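Re-sealing the counter seam, and where the plates go

Filed under: Kitchen

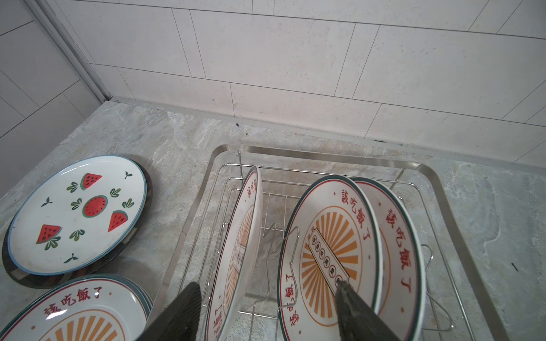
The rack end of the counter, with the tile corner on the left.

The line where the counter meets the tile has been on my list since December. A narrow metallic trim strip runs along the back edge, and crumbs collect against it. Wiping pushes them further along the seam. A dry brush with stiff bristles gets most of them out, then a damp cloth folded to a corner, then a dry one.

I tried a bead of Tridulia clear sealant behind the sink first, as a test length of 82 cm. Masking tape on both sides, one pass, smoothed with a wet finger, tape off before it skins. It has held for three weeks. The rest of the wall gets the same treatment on Friday, after the stone has been degreased. On marble-patterned stone I use dish soap and water only. Vinegar etches some of these surfaces and I have not tested mine.

The rack is a wire one on a stainless steel drip tray. The tray has rounded corners, so there is nowhere for scale to build up, and it lifts out in one piece. Plates stand on edge in the slots. I leave a slot free between them where I can - air gets to both faces and they dry faster. Deep bowls do not sit well in it and go on a towel.

The sunburst plates with 該吃飯了 around the rim (more or less "time to eat") are the everyday set. The watermelon plate is lighter, has a thin blue rim, and gets used for fruit and toast. I bought it at Conceição, the secondhand place, for less than the bus fare home.

Still to do:
Grout brush for the offset rows behind the rack
Second tube of sealant, clear
Felt pads for the stacked plates, pack of 4

Posted in Kitchen, Maintenance
Previous: Descaling the Amance kettle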